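Prurar Foundation > Grants > Housing and Home Care > Reports

About Grants Reports Contact

Bathroom Access Project at Vornorside - Progress Report, August 2022

Prepared by Shaohua Ren for the Prurar Foundation, small grants program
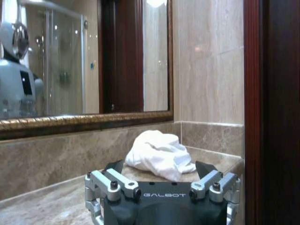
1. Work completed

The grant pays for bathroom changes in the homes of older tenants at Vornorside. The plan covers 39 apartments in the two older buildings. Work is finished in 14 of them. Finished means that the grab bars are in, the tub has been swapped for a low-step shower where the tenant asked for one, and the final check has been signed.

Another 5 apartments have been measured and the parts ordered. Tenants in those apartments have been told which week to expect the crew.

The occupational therapist's visits went faster than planned. Most tenants knew what they wanted, and several asked for a second bar next to the toilet that was not on our first list. We now offer it to everyone.

2. Delays

The first contractor left the job in the spring over scheduling. Hemen took over the remaining work on the same terms, but we lost time on the handover. Their crew wanted to open a section of wall in each bathroom before fixing any bars, and we agreed. In the Đorđević building the studs are not where the old drawings show them, so each shower wall there needs extra blocking.

Low-step shower pans are still slow to arrive. We have stopped booking demolition until the pan is in the storage room on site. One tenant went without a shower longer than we had promised, and we do not want that again.

3. Budget

Spending is within the grant overall. The extra blocking has cost $2,085 to date and was charged to the contingency line. Plumbing is under budget - fewer tenants than expected wanted the shower conversion. We would like to move the plumbing balance to the blocking work and ask for your written approval to do so. No other changes are requested.

4. Tenant feedback

We call each household two weeks after the work is done. The most common complaint is dust in the hallway. The crew now hangs plastic at the apartment door and sweeps the hall at the end of the day. Two tenants found the shower handle too stiff and had it replaced under warranty.

5. Next steps

- Finish the apartments already measured
- Start measuring on the upper floors of the Đorđević building
- Send the second financial statement in October
- Reprint the tenant information sheet in larger type

Recent reports
Stair Lighting at Hemen Court - Final Report
Home Meals Pilot - Midyear Report
Vornorside Elevator Repairs - Closing Statement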